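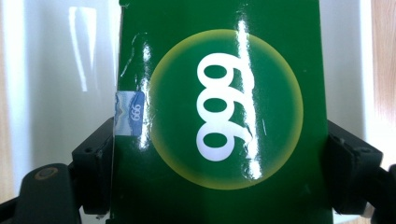
A reader wrote in on Friday to say the bus to Irnulness now skips the Weidemann stop after 7. I checked the timetable and the reader is right. My walk home is 45 minutes from the next stop, more than 100 steps of it uphill — fine in summer, less so in October. I've asked for the late stop back and will post any reply.

Last updated: October

Contact | Copyright Plastarden Notes | Back to top

Recent posts
Bosano market hours
3 ways to the lake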